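The Sorting Habits of Indira Kotian

Indira Kotian has strong feelings about bins. She would like it known that she also has feelings about other things, such as soup and her sister, but I had come to talk to her about wooden blocks and how people put them away, and on that subject she can fill a morning without drinking her coffee. I watched it go cold twice.

Kotian runs Trarkside, a small outfit that lends play materials to schools, libraries and the occasional dentist with a big waiting room. The blocks go out sorted. They come back, in her words, "as a salad." Most of her working week is spent turning the salad back into its ingredients.

"People think the job is toys," she says. "The job is putting away. I've had maybe an hour of toys since I started."

She started with one set, 100 blocks bought from a school that was closing its kindergarten wing. She now has 2000, which she knows because she counted them in November, when the heating was out and she needed something to do with her hands. I ask if they were all there. She gives me a look I would associate with a customs officer.

"Two were missing. I know which family."

Her approach to color is simple on paper. Yellow goes with yellow, blue goes with blue, and the plain wood ones get a home of their own. The trouble, she says, is the plain ones. Everyone forgets them. Put natural wood on a wooden table and people will swear the job is finished and go to lunch.

"You have to get your eyes down low," she says, and shows me, chin nearly on the tabletop. "From up here it's all one color. From down here you see the edges. I tell the new people to do this and they think I'm hazing them."

Was she?

"A little. It also works."

She has tried other tables. There was a white one, bought secondhand from a firm called Linberg that was getting rid of its lunchroom, and it showed up every block beautifully along with every fingerprint, crumb and pencil mark in the county. It lasted a season. She went back to striped butcher block and says she has made her peace with it. 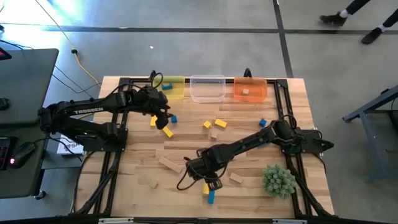 The bins are another matter. Kotian likes them see-through, in a tint, with rounded corners, lined up along the back where they can't be elbowed onto the floor. She used to use cardboard boxes with the color written on the side in marker, until she noticed that people don't read. They toss. A tossing person will look at a bin for half a second, and in that half second the bin had better explain itself.

I suggest that a yellow bin must surely be for yellow blocks.

"You'd think so," she says, and settles back in her chair. We have arrived at the great controversy.

There are, it seems, two schools. One holds that the bin should match the block. The other holds that matching makes people lazy, and that you lose track of a yellow block inside yellow plastic exactly the way you lose a plain one on the table. Kotian has belonged to both. She once ran a month with blue blocks in the yellow bin, on purpose, and found she could tell from the doorway if a stray had gotten in.

"My sister came by and fixed it for me," she says. "She put everything where it 'should' be. Two hundred blocks. She was so pleased with herself that I made her lunch."

The sister, who keeps the books, has since been asked to keep only the books.

We talk for a while about shape. Kotian sorts by color first and leaves shape for the second pass, if there is a second pass. Cubes are easy and boring. The long ones roll onto their sides and pretend to be shorter. Her favorites are the curved pieces with a bite taken out, which bridge a gap nicely and are the first thing any child puts on its head. She doesn't stack anything in the bins. Stacking is for customers.

The larger outfits do it differently. Son, across town, weighs its sets on return and calls it a day if the number comes out right. Kotian finds this shocking. "You could send back a potato," she says. Bolilance, which supplies some of the same libraries, bags everything by set and never mixes colors at all. She admits that this is sensible and says she would rather close.

I ask how she knows when she's done. She says there's a point late in the afternoon when the tabletop looks clear, and that this is the moment to distrust it. She runs her palm flat across the wood, left to right, then back. There is usually one. She finds it with her hand before her eyes catch up, drops it in with the others, and goes to see about the coffee.

On my way out she asked me to turn out my coat pockets. I had a cube in the left one. I have no idea how it got there, and she did not look surprised.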